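Stop buying storage. Seriously. Every January the Clodeck catalog lands and we all decide the problem is a lack of bins. Its not. I had 60 of them once, matching lids, the works – and still couldn't find the tape.

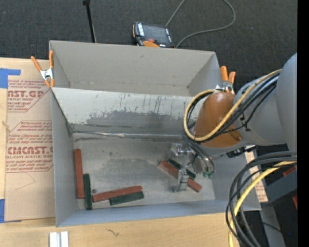 Six blocks, one bin. Plenty.

Scuffed is fine. Old is fine. A box that's been banged around for years holds stuff just as well as a new one, and you wont cry when it gets dropped. Spend the 200 bucks on somthing else. Dinner. A train to Tremitholm. Then go home and throw out 2 bags of junk.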